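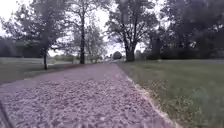
The gravel path, with lawn on both sides and trees most of the way down.

About the Rarkport Robotics Club

Hi! I'm Ngozi Okoro, and I run the club along with Romain Cordier. He teaches physics upstairs and I teach computing downstairs, so between us we can usually find a screwdriver. We started with a box of motors and a rover kit that had been sitting in the Oyelaran building since before either of us worked here, and the first few meetings were mostly spent hunting for batteries that still held a charge.

These days we're an outdoor navigation club. That means we build small wheeled robots that have to follow a path on their own, without tape on the floor or any kind of remote. Plenty of school clubs do line following or sumo bots (we like those too, and new members build a line follower in their first month), but what our students kept asking for was to go outside. So we did!

Our main rover is called Clellell. The name came out of a typo in somebody's code and the students voted to keep it. Clellell is on its second chassis and its third set of wheels – gravel is hard on wheels – and it carries a little computer that looks for the place where path stops and grass begins. Pale concrete edging is a gift for that. Long grass flopping over the edging is much less of a gift, and we've had some lively arguments over whether a dry blade counts as lawn. Tree shade gives us trouble too, so we've been saving pictures on gray days and sunny days and labeling them by hand. The labeled set is up to 3383 pictures now. If you've ever colored in the edge of a path with a mouse for an hour, you know why we bring snacks.

The big date on our calendar is the Jundevby Path Run in May. Each team gets 2 tries at a 400 meter course, and you lose points every time a person has to touch the robot. Last year Clellell went 127 meters before it drove onto the grass and stayed there, and I have never heard kids cheer so loud for a stuck robot. This year's group has rewritten the steering from scratch, and they'd like me to mention that it turns left now.

We meet on Wednesday after the last bell, in the downstairs lab, and finish at 5:30. Any grade is welcome and you don't need to know how to code. Some of our best members came in to paint the shell or solder a connector and then wandered over to the programming table on their own. We supply the laptops and tools. Please wear shoes you can walk on gravel in, and bring a jacket, because testing goes ahead in drizzle (Clellell has a raincoat made from a lunch box lid).

Parents, you're very welcome to stop by on a test day. Romain will probably hand you a clipboard. If you have questions, or a pile of old drill batteries you'd like to get rid of, leave a note for either of us at the front office.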